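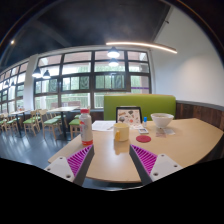 Gripper open over the booth table, red coaster right of the mug.

Re: [lirnero-users] grasp planner picks the coaster every time

> We log 184 candidates on a table like this and the
> top-ranked one is always the flattest thing on it.
> Is the scoring broken or is it us?

Bit of both, I'm afraid. Lirnero scores clearance before finger width, so a coaster with nothing near it looks like a dream – right up to the moment you try to get two soft pads under it. The mug loses points for whatever hangs off its left side.

Set min_height to something above zero. The default is zero, a bold choice. Then raise the candidate cap from 400 to 1000, or the small bottle with the blue cap never gets sampled between its bigger neighbors.

We run the Malent branch, where planning takes 78 ms with both changes in. The Bader branch has a proper fix for flat objects, and has had it "nearly merged" since March.

Send me your config if it still goes for the coaster.

3 replies | 12 views | Share 0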